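From: Skirnham repair list
Date: 10/11/21
Subject: Re: [repair-bench] Old tower, is it worth a new processor?

Hello all, and a special hello to whoever joined over the weekend. The list is up to 34 subscribers now, which for a bunch of people who mostly talk about dusty office computers is a very nice thing to see.

I'm quoting the original question in full, as it came in while the digest was down and I think some of you never got it:

> Hi everybody, first post here so please be gentle. I have an old
> desktop tower that came out of the Lernero office when they
> closed. It runs but it's slow, and I've been told a faster
> processor would fit the same socket and can be had for very little
> money used. I've added memory to a computer before and swapped a
> hard drive, but I have never touched a processor and frankly the
> idea scares me. My questions are: do I have to take the whole
> board out? Should it stand up or lie down while I work? And is
> the socket as easy to wreck as people say?
>
> Also, is it even worth it or should I put the money toward
> something newer? It's mostly for letters, email and the family
> photos.

Welcome, and thank you for asking it so clearly. I'll try to go through your questions one at a time, though anybody who has read my posts before knows I wander.

Do you have to take the board out? For most towers, no. If the cooler on top of the processor is held by clips or by screws that go into the board or the tray behind it from the top, everything happens from the open side and the board stays right where it is. The exception is a big replacement cooler that needs a plate behind the board, and even then some cases have a window cut in the tray so you can reach it. If you're keeping the cooler that came with the machine you can almost certainly leave the board alone.

Standing or lying down: lying down, please! I did my first one with the tower upright on the kitchen floor and me on my knees beside it, and I dropped a screw into the power supply before I'd even got going. Lay it on its side with the open side up and you can look straight down at the socket, nothing swings around, and gravity is working for you when you set the chip in. Unplug it first, hold the power button in for a few seconds, and touch bare metal on the case before you reach inside. I do that last one every time I come back from getting coffee, too.

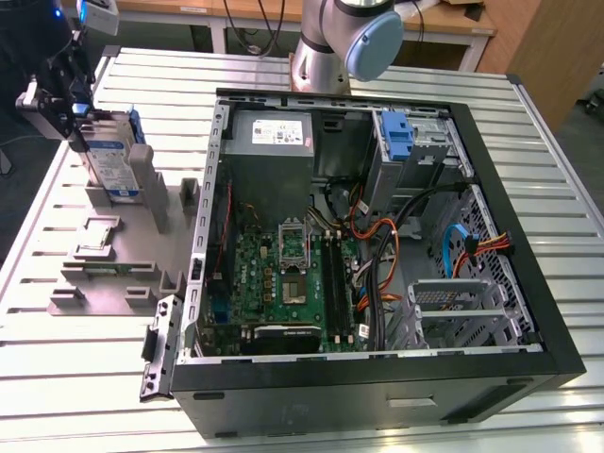

Tower on its side with the socket open, chip waiting in the gray tray on the left.

Have a look at how the socket is with its metal frame lifted, because that's the part people get nervous about. On many boards there's a small lever beside the socket that you press down and ease out sideways, and then the frame comes up. It can feel stiffer than you expect, and on some it makes a creak going back down that will put your heart in your mouth. That's normal. What you don't want is to force a chip that isn't sitting flat. Look for the little triangle on one corner of the chip and the matching mark at the socket, line those up, and lower it straight in holding only the edges. Then let go. If it rocks, lift it out and look again.

And yes, the socket is the delicate bit. If yours is the kind with the fine pins in the board, don't touch them, don't blow on them, and don't leave the socket open overnight with the cat in the room. If you still have the plastic cover it goes back on any time there's no chip in it. I keep spare covers in a jar and I'm happy to mail one to anybody who asks.

The other thing I'd say is to decide where the loose chip is going before you take it out. Mine gets its own pocket so that I'm never setting it down on bare metal or, worse, on top of the paperwork. An egg carton won't do, by the way – too much static and too much fluff. The clear plastic shell the replacement came in is perfect for the old one.

Before you buy anything, write down the exact model of the board and look it up on the maker's support list. The same socket does not always mean the chip will work! Some boards want a BIOS update first, and you need the old processor still in place to do that, so do it before you take anything apart. I learned this in January and had to put a whole machine back together to find out.

Cables: take a photo on your phone before you unplug a single one. Older towers have a way of running everything across the middle, and if a bundle is in your way it's usually enough to fold it gently to one side.

As for whether it's worth it, for letters and photos I'd spend on a solid state drive before a processor. That's where the slowness usually lives. If you've done that already and it still drags, then a used chip is a cheap afternoon and you'll learn a lot.

For thermal paste I've been using the Asik tube from the Nakpan store. A blob like a small pea in the middle, and clean off every bit of the old stuff first.

Do write back with the board model and somebody will check it with you.

Warmly,
the bench at Skirnham

--
repair-bench mailing list
Please trim your quotes when replying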